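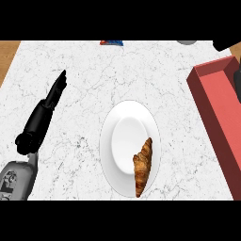
Luminița Iordache asks whether fault 1166 can be cleared from the operator panel without reloading the scene, and whether the arms are safe to jog while it is showing. It can be cleared from the panel if only one arm is in hold. Jogging is blocked in the panel, but the block does not cover scripts. Both cases are handled in this section.

4 Fault 1166: Arm hold with target unresolved

Applies to Graltura two-arm tabletop scenes run through the Sarow controller.
Section revised Jun 14, 2026.

4.1 What the fault means

Sarow raises 1166 when an arm has been given a pick target and the planner has not returned a path within the time limit. The default limit is 1000 ms. The arm that requested the path goes to hold at its last commanded pose. The other arm continues until its current move is complete and then also goes to hold.

The fault does not identify the object. The object name is written to the planner log only.

4.2 Symptoms

One or both grippers stay above the table surface and do not approach the target.
The target remains on the plate.
The panel shows 1166 and the Run button is gray.
The joint readout is steady but the task timer keeps counting.

If the joint readout is not steady, the fault is something else. Go to the section on servo faults.

4.3 Before you start

CAUTION: If the Sarow output is linked to physical arms, press the emergency stop and set the link switch to OFF before any step below. Clearing 1166 releases the hold on both arms. An arm with a queued move will start it immediately.

CAUTION: Do not run jog scripts while 1166 is active. The panel block does not apply to them.

Note: Setting the link switch to OFF does not erase the queue.

4.4 Clearing the fault

1. Open the Faults tab and confirm that 1166 is the only active code. If there are others, clear those first.
2. Select Queue, then Empty Both. Wait until the left and right queues read zero.
3. Open the table view and find the target. Compare its position with the pose listed under Scene Objects.
4. Check that both arms are clear of each other and of the plate. Check the end of each gripper as well as the arm segment behind it.
5. Select Clear Fault.
6. If the Run button is still gray, select Clear Fault once more. If this has no effect, both arms are in hold and the scene must be reloaded. Go to 4.5.
7. Send each arm to Home, left arm first. Do not send both together.
8. Run the task at reduced speed.

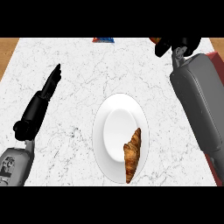 Figure 2. Table view for steps 3 and 4. Croissant on the right side of the plate, right gripper near the far edge of the table.

Note: The table view can hide parts of an arm behind the black band at the top. If a gripper runs into the band, use the joint readout in step 4 instead of judging its position by eye.

4.5 Reloading the scene

1. Save the planner log. Reloading overwrites it.
2. Select Scene, then Stop. Wait for the timer to stop counting.
3. Select Scene, then Reload. Leave Keep Arm Poses unchecked.
4. When the objects have settled, confirm that the target is on the plate and not sunk into it.
5. Repeat 4.4 from step 7.

4.6 If the fault returns

Check the following in order. Change one setting at a time and rerun the task after each change.

Target pose. With a long target lying across the plate rim, the planner may use the center of the plate in place of the center of the target. Set Pose Source to Object.

Grasp side. The Nedelcu planner tries the left arm first unless told otherwise. For a target on the right side of the plate, set Grasp Side to Right and rerun.

Collision margin. A tray or package left in the scene is included in the collision check even when the task does not use it. Do not set the margin to zero to get past this. Remove the object from the scene, or reduce the margin by one step.

Time limit. Raise the 1000 ms limit last. A longer limit hides a bad target pose, and the arm may then take a path close to the other arm.

Note: Settings saved in November or earlier use the old Grasp Side names. Open and resave the file before changing it.

4.7 Reporting

Report the fault to Letberg support if it returns after all four checks. Attach the planner log, the scene file and a saved table view. State which arm went to hold first. Reports involving physical arms go to Essam Sqalli and must be sent before the link switch is set back to ON.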